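I gave up shoes in the house last December, and I've turned into a bit of a bore about it. My mother-in-law now takes hers off on the porch, in the cold, before I can even say hello!

It started with a sore heel. I'd been running in the same pair of Trorkents for way too long, and my neighbor Arlindo Brandão (he taught dance for 12 years and has opinions on everybody's feet) watched me hobble to the mailbox and told me to spend my evenings barefoot. That was the whole prescription. I'd already blown $480 on inserts and a pair of Endden recovery clogs that made me look like a hospital duck, so free sounded great.

The first week was rough. I stubbed the same toe on the same bed leg three nights running, and my arches ached the way your arms do after painting a ceiling. Then it eased off. By week four I was picking socks up with my toes, a talent nobody in my family asked for, and I'd stopped dreading the stairs in the morning.

I did keep one soft spot, a mat in the kitchen, where I stand the longest. Hard tile and a slow risotto are a mean combination.

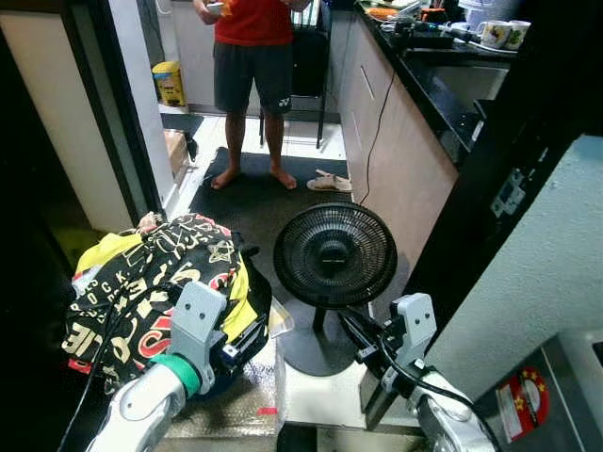

So do you have to throw out your slippers?

Keep them for cold mornings, and for the days when your feet have had enough. I still wear mine to take the trash out, and Arlindo, who caught me at it last week, only sighed a little. My heel is mostly fine now. The clogs live in the garage, next to the paint.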